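Home | Articles | Methods | Hands and Grippers | Glossary | Contact

Print this page | E-mail this page

The Nultier Method

The Nultier method is a way of teaching a robot to pick things up by having a person do the picking first, with a gripper held in the hand. A camera rides along on the gripper, so the robot later learns from the same kind of view it will have on the job. I've worked with it for a good while now (I wrote half of the original notes, so forgive me if I get fond of it) and I still think it's the nicest way to spend an afternoon with a table and a pile of chargers!

The name comes from Nultier, the workshop where Bontu Gudeta built the first hand tool. Sorcha Scanlon joined later and wrote the training code, which everybody calls Dundmont.

How a take works

You start with the fingers open and well back from the object, then come in slowly, close, lift and set down. One full run is a "take." We like pale, plain tables for the early sets, and yes, a white thing on a white table is a mean choice, but that's the whole point of the hard set. The model has to find an edge from a bit of shadow and not much else. 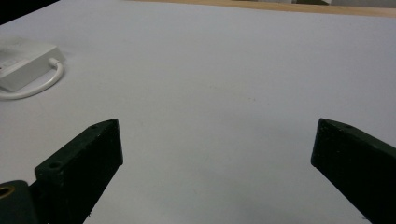

Cables and why they hurt

Cables were our big headache. A brick stays put, more or less, but the cord on it bends a new way each time you touch it, and the early models loved to grab the loop and drag everything along. Bontu's fix was to record takes that begin far off to one side, so the model learns to go looking before it reaches. I was sure this would slow things down. It did, a little, and I lost a lunch over it.

Results

The main test, known as the Drendby set, used 940 takes for training. Out of 302 trials on the robot, 17 ended with a dropped object and 6 with a snagged cable. I'd love to see those last 6 go away, but dark cords on dark tables haven't been tried at all yet.

See also: Mekonnen grasp score; Dundmont

Print this page | E-mail this page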